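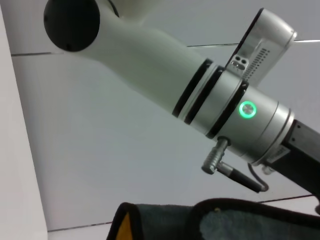 3.2. Recueil des données et conditions de passation

L'enquête sur la gêne sonore a été conduite dans les locaux de deux entreprises, Fitirwood et Triltlow, qui occupent des bâtiments de conception proche mais dont l'organisation du travail diffère. Chez Fitirwood, les postes sont attribués et les équipes restent groupées par service. Chez Triltlow, le placement est libre, à l'exception de la comptabilité et du standard. Cette différence a servi de variable principale dans les analyses présentées en section 4.

Le questionnaire reprend la structure employée lors de la phase exploratoire. Il comporte une partie sur les sources de bruit perçues (conversations, téléphones, ventilation, circulation des personnes), une partie sur les tâches exercées et une partie sur les stratégies d'évitement, par exemple le port d'un casque, le déplacement vers une salle fermée ou le report d'une tâche. Les items relatifs à la satisfaction générale ont été placés à la fin, les essais préalables ayant montré qu'ils orientaient les réponses suivantes lorsqu'ils ouvraient le questionnaire.

La passation s'est faite en ligne et a été close le 25 février 2018. Après suppression des doublons et des formulaires interrompus avant la deuxième partie, 417 questionnaires ont été retenus. Les répondants qui n'avaient pas renseigné leur mode de placement ont été conservés pour les analyses descriptives et écartés des comparaisons entre sites. Le codage des réponses ouvertes a été effectué par le cabinet Paquette à partir d'une grille que nous lui avions fournie ; les désaccords entre codeurs ont été tranchés par discussion.

3.3. Relevés acoustiques et description des surfaces

Les niveaux sonores ont été relevés en période d'occupation normale, puis en dehors des heures de travail, afin d'isoler la part due aux équipements techniques. Les sonomètres étaient placés à hauteur d'oreille d'une personne assise, à distance des parois et des vitrages. Les enregistrements ont été dépouillés avec le logiciel Conport, qui calcule les niveaux équivalents par tranche horaire et signale les événements brefs. Les tranches perturbées par des travaux ou par un exercice d'évacuation ont été exclues.

Nous avons par ailleurs tenu un inventaire des surfaces, local par local, en distinguant les matériaux absorbants, les matériaux réfléchissants et les cas indéterminés. Le relevé note la teinte, l'aspect lisse ou texturé et la présence de joints, comme pour les surfaces lisses gris clair séparées par un joint sombre (figure 2). Cet inventaire reste visuel. Il ne remplace pas une mesure du coefficient d'absorption, que les conditions d'accès ne permettaient pas de réaliser partout.

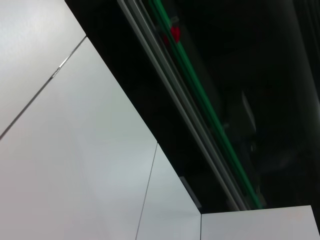
Le temps de réverbération a été estimé dans les seuls locaux que l'on pouvait libérer entièrement. Les salles de réunion y sont donc surreprésentées par rapport aux plateaux. Pour ces derniers, nous nous appuyons sur la décroissance spatiale de la parole, mesurée le long de la rangée de postes la plus longue, mobilier en place. Les valeurs obtenues sur les deux sites sont voisines et ne suffisent pas à expliquer l'écart de gêne déclarée.

Plusieurs limites doivent être signalées. Les relevés ne couvrent pas le mois d'août, pendant lequel l'occupation baisse fortement et où la ventilation fonctionne à un autre régime. Les réponses au questionnaire ne peuvent pas être rattachées à un poste précis chez Triltlow, puisque le placement y change d'un jour à l'autre ; l'exposition sonore y est attribuée au niveau du plateau. Enfin, les salariés en télétravail régulier ont répondu en plus faible proportion, et leur jugement porte sur une présence discontinue dans les locaux.

Les comparaisons entre sites ont été faites sur les rangs, la distribution des scores de gêne étant nettement asymétrique. L'ancienneté et le type de tâche ont été introduits comme variables de contrôle. L'âge, fortement lié à l'ancienneté dans l'échantillon, n'a pas été retenu.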